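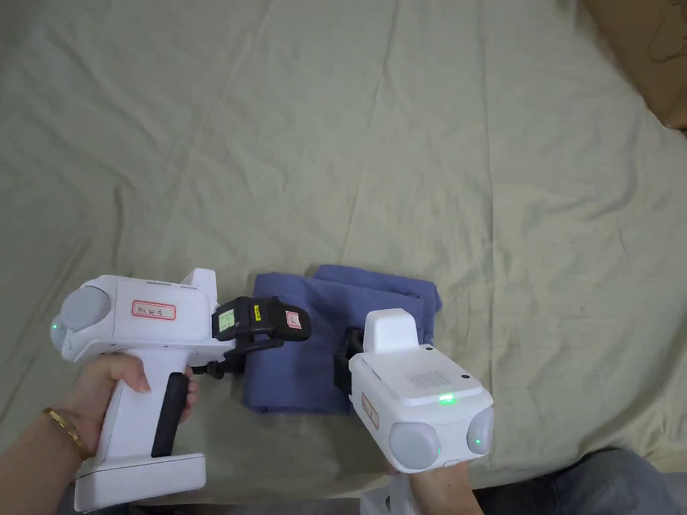 Ticket: left and right streams out of step after export
Product: Prirnari hand-held gripper pair, Ghauri recorder
Site: Drelinwood
Opened: 2019-06-10
Status: Closed, workaround in place

We record cloth folding demonstrations with the Prirnari pair, one gripper in each hand, and export them through Ghauri for training. Some of the exported demonstrations have one more frame on the left side than on the right. The operator gets no warning. With the jaws on either side of the folded blue piece on the green cloth, the small lights at the back of both grippers are green, and Ghauri also shows both sides as connected. The fault only appears when the export is checked. Demonstration 17 is the one attached. It has 181 frames on the left and 180 on the right, and the importer on the training side refuses it.

What we expected: the same number of frames on each side, with matching time stamps.

What we tried before opening this ticket:
Restarted the recorder and exported 17 again. Same result.
Swapped the two USB ports. The extra frame stayed with the left gripper.
Deleted the last left frame by hand. The importer accepts the file, but when we play it back the left jaw closes a little before the right one, and on a two-handed fold that matters. The cloth gets pulled over to the left in replay.

Reply from Uritgate support
Please send the raw logs for 17, not the export. Deleting the last frame is not recommended. If the extra frame is at the start, every pair after it is shifted by one, which would match what you see in playback. Please also say whether both grippers are started from the recorder or with the trigger.

Reply from site
Raw logs uploaded. We start with the trigger, left hand first. Our operators are used to that because it lets them set both hands beside the item before anything is recorded. The extra frame is at the start, you were right about that. When we drop the first left frame instead of the last one, the playback of 17 looks correct.

One more thing we noticed while going through the logs. It is worse on the demonstrations done at the bed than on the ones done on the floor cloth. We had put that down to the longer reach and the operator's wrists being turned further, but it may be something else. Same grippers, same cables, same operator for both sets.

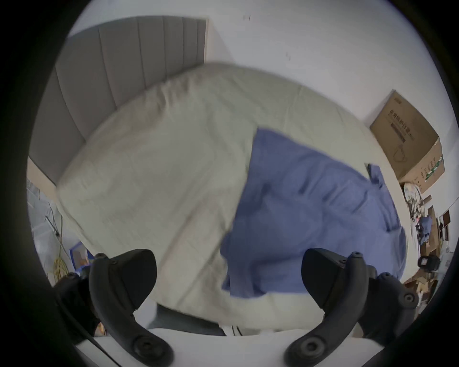
Reply from Uritgate support
We looked at the bed set as well. The reach is not the cause. In those logs the gap between the left trigger and the right trigger is longer, most likely because the operator is placing the second hand after pressing the first trigger. Ghauri is supposed to wait for both sides and throw away anything that arrives early. In your version it throws away whole blocks only, so a frame that lands on the border between two blocks is kept. A longer gap gives more chances for that to happen. The worst case we found in the bed set is 2 frames.

Please try the following:
1. In Ghauri, open Session and set Start Source to Recorder.
2. Turn off Trigger Start for both grippers. If it is left on for one side, that side will still start early.
3. Place both hands, then start from the foot switch or the keyboard.
4. Record a short test and compare the frame counts in the raw log before exporting.

Reply from site
Done. We don't have a foot switch here, so a second person presses the key. Counts match on every test so far, floor and bed. Playback is also fine — both jaws close together and the cloth stays where it should.

Questions left over: can the old demonstrations be repaired, or do we need to record them again? And will trigger start be fixed?

Reply from Uritgate support
They can be repaired if you still have the raw logs. Use Re-align in the export window and choose First Common Time Stamp. Do not run it on files that were trimmed by hand. Trigger start is planned to be fixed in the August release of Ghauri. Until then, keep Start Source on Recorder.

Reply from site
Re-align worked on 17 and on the bed set. The hand-trimmed copy of 17 has been deleted. OK to close.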